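# Caring for a Marble Countertop: Cleaning, Stain Removal and Sealing
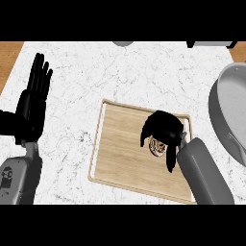

*White marble with fine gray veining.*

This guide is issued to residents of the Istham apartments whose kitchens are fitted with marble. It covers daily cleaning, the treatment of stains and etch marks, and the yearly application of sealer. Please read the whole section on a task before beginning it.

## What marble does and does not tolerate

Marble is a soft, porous stone made mostly of calcium carbonate. Acids react with it on contact. Lemon juice, vinegar, wine, tomato and many bathroom cleaners will leave a dull spot known as an etch. An etch is damage to the polish itself, and sealer does not prevent it. A stain, by contrast, is a liquid that has soaked into the stone and darkened it. The two call for different treatment.

Do not use the following on any marble surface:

- vinegar or citrus cleaners
- scouring powder or steel wool
- bleach or ammonia
- limescale remover

## Daily cleaning

1. Remove crumbs and grit with a dry, soft cloth.
2. Wash with warm water and a few drops of pH-neutral dish soap.
3. Rinse with a second cloth and clean water. Soap left on the stone builds up into a gray film.
4. Dry the surface fully, including the strip behind the faucet.

Spills should be blotted, as wiping spreads them over a larger area. Trivets should be placed under hot cookware, and cutting boards used at all times.

## Removing a stain with a poultice

A poultice is a paste that draws the stain out as it dries. Oil stains (butter, cooking oil, hand lotion) are treated with baking soda and water. Coffee, tea and fruit stains on light marble are treated with baking soda and 3 percent hydrogen peroxide. Hydrogen peroxide may lighten dark stone and must not be used on it.

1. Wet the stained area with clean water.
2. Mix the paste to the thickness of peanut butter.
3. Spread it a quarter inch thick, slightly past the edge of the stain.
4. Cover with plastic wrap and tape down the sides. Pierce a few small holes in the wrap.
5. Leave for 24 hours, then remove the wrap and allow the paste to dry.
6. Lift the paste away with a plastic or wooden scraper. Rinse and dry.

Old oil stains may need several applications. Rust stains should be reported to the building office — home treatments often set them deeper.

## Etch marks

Light etching on a polished surface can be improved with a marble polishing powder. Residents may borrow a jar of the Ravn powder from the office. Dampen the spot, sprinkle on a small amount, and rub with a damp cloth in small circles for 2 minutes. Rinse and inspect under a low light held to one side. Marks that can be felt with a fingernail require a stone contractor, and polishing powder must not be used on a honed (matte) finish.

## Testing and sealing

Sealer is applied once a year, normally in December. To find out whether the stone needs it sooner, place a teaspoon of water on the surface and wait 15 minutes. If the stone darkens beneath the water, the sealer has worn away.

1. Clean the countertop and let it dry overnight.
2. Open a window and put on gloves.
3. Test the sealer in a corner that is normally out of view.
4. Apply an even coat of penetrating sealer with a lint-free cloth, working in sections about the width of your shoulders.
5. Wait for the time given on the label. Do not let the sealer dry on the surface.
6. Wipe off all of the excess and buff with a dry cloth.
7. Keep the countertop dry and free of food for 24 hours.

The kitchens on the east side were sealed at installation with Moltivari, and those on the west side with Stostex. Residents should continue with the same product. If the product used is unknown, please ask the office before applying anything.

Seams and the joint along the backsplash are filled with caulk and should be checked at the same time. Cracked or loose caulk may be reported on the ordinary repair form, with the apartment number and the location of the gap.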